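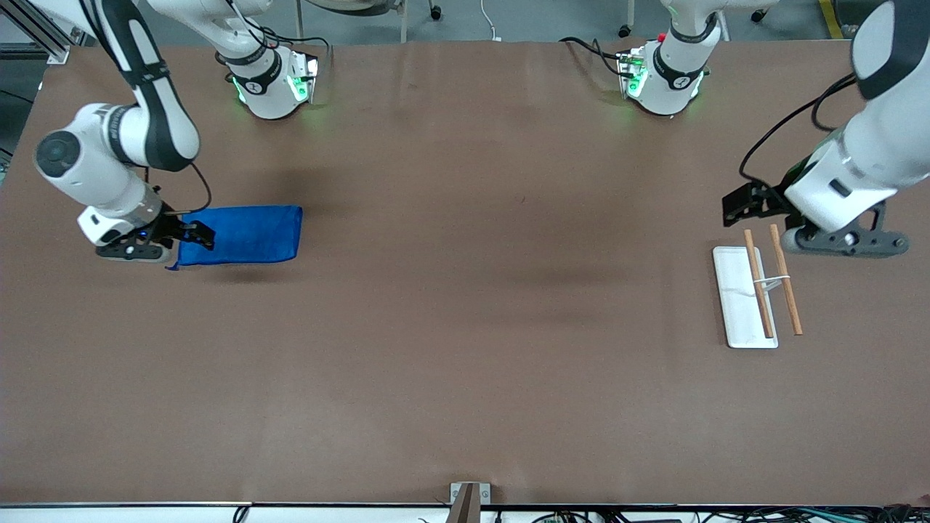
Figure 4. A folded blue cloth lying on a table, gripped at its left edge.

4.2 What people mean when they say a cloth is "put away"

We came to this part of the study a little by accident. Our first round of interviews in Venville was meant to cover laundry from the basket to the line, and we had planned to stop there, because that is where most of the earlier writing on household textiles stops. But the people we talked with kept going. They wanted to tell us about the folding, and then about the cupboard, and quite a few of them got up from the kitchen table to show us the cupboard too. By the end of March we had so many notes on linen shelves that it would have been a shame to leave them in a drawer of our own.

The 40 households in the sample used the words "folded" and "put away" in ways that overlapped but did not match. For some speakers a cloth was put away once it had been folded into a rectangle (Figure 4), wherever it happened to be sitting at the time. For others it had to be behind a door. One grandmother in the Barkora neighborhood was quite firm that a folded towel on a chair was still "in the wash," and her daughter-in-law, who lives in the same house and uses the same chair, was just as firm that it was not. We have kept both answers in the table of terms and have not tried to settle the matter for them.

Size words were looser still. We had expected people to talk about halves and quarters, and they did when we asked directly, but left to themselves they named folds after places: a shelf fold, a drawer fold, a suitcase fold. Kiều Vương, who transcribed the Droreo interviews and went back over every one of them by ear, marked 13 of these place names, and she noticed that speakers who had moved house often held on to a name from the old home. A "window fold" made very good sense once we learned about the deep sill in the kitchen where the towels used to be stacked.

Two points of method should be mentioned before we move on. We coded each answer in the speaker's own words first and grouped them only afterward, following the approach in Section 2, and we left out the answers of children under 13, charming as many of them were. The full word list runs to a little over 3000 entries and is arranged by room. Readers who are mainly interested in the bedding terms may want to skip ahead to Section 4.4, where the fitted sheet gets the longer treatment it deserves.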